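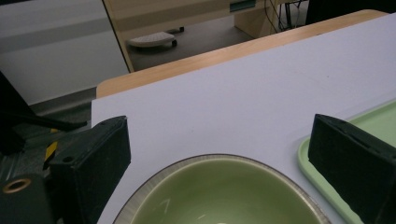

A reader in Pullville wrote to say that my last post on porridge was wrong from start to finish, that you should never soak the oats overnight, and that anyone who uses milk from the beginning deserves the pan they end up scrubbing. The message ran to several paragraphs. I have read it twice and I think half of it is right.

The part I agree with is the milk. I had been starting with half milk and half water because that was how it was made at home when I was small. It does catch on the bottom. For the past month I have started with water only and put the milk in near the end, and the pan has come clean with a wipe. I should have tried it years ago.

I don't agree about the soaking. I use pinhead oats in the winter, and without a soak they want the best part of half an hour and a lot of standing over. Soaked, they are done while I get dressed and find my shoes. The reader says soaking makes them slimy. Mine are soft at the edges with a bit of bite in the middle. Perhaps it depends on the oats, or on how warm the kitchen is overnight. Mine is cold until the boiler comes on at half past six.

On oats, I have changed brand again. I used to buy Bellamy, which came in a paper bag that split if you looked at it, and I now buy the Urnura medium ones from the shop by the station at Pleverance. They are a little more expensive. They taste more of oats, which sounds a silly thing to say, but if you have had a bag that has sat in a warehouse for a year you will know the dusty flavour I mean. I keep them in a jar with a tight lid, and I try not to top up the jar until it is empty. I don't always manage it.

Salt is the other thing people write in about. I put it in halfway through, a decent pinch. If it goes in at the start the oats seem to me to stay hard for longer. I have seen this called an old wives' tale and I have also seen it in two cookery books, so make of that what you like. Leaving it out altogether is a mistake, even if you are going to put sugar on top.

What goes on top changes with the month. In January it is brown sugar and cold milk poured round the edge. By April I am tired of that and have stewed rhubarb instead, made the night before:

Cut 4 sticks of rhubarb into short lengths.
Put them in a pan with 4 spoons of sugar and the juice of an orange.
Lid on, low heat, and leave it alone until it slumps.

It keeps in the fridge for most of the week. It is also good cold with yoghurt, or on toast if you have run out of jam.

The reader also asked why I bother, when you can buy a pot, pour the kettle on it and be out of the door. I do keep a few of those in my desk at work. They are fine, but very sweet, and I am hungry again by eleven. The proper stuff gets me through to one o'clock, and that was the reason I began making it in the first place - I was spending far too much on pastries at the station.

I have not yet tried the other suggestion in the message, which was to toast the oats dry in the pan before the water goes in. I am a bit wary of it with the soaked ones, for obvious reasons, but I will do a batch with the medium oats next week and report back. If you already do this, leave a comment and let me know how dark you take them.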